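About Nernlow

Most about pages tell you how passionate everybody is. We rent out workshop space in Pruvbridge, and we doubt you care how we feel about it.

Nernlow started in September with one tenant and a lease we thought was too long. We now look after 26 bays across two floors. The smallest is 112 square feet and the largest is 300, and yes, we measured to the inside of the walls. Other landlords measure differently. Ask them how.

We don't call the place a hub, a campus or a community. People come in, do their work and go home. Some of them talk to each other, which is fine. We were once sold a booking system called Dramani that was supposed to "bring members together." It double-booked the loading dock for a month, and we went back to a sheet of paper on the door.

What you get is light, power, a lock and a place to leave your boxes. What you don't get is free coffee, because somebody always ends up paying for it. The Fimside bus stops outside, though we wouldn't plan a morning around the timetable.

Rates were last changed on 2/15/20. If a bay sounds right, come and look at it before you believe any of this. Bring a tape measure.
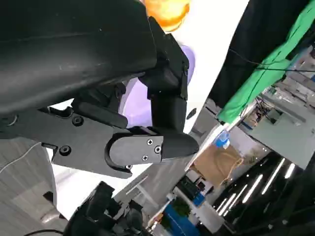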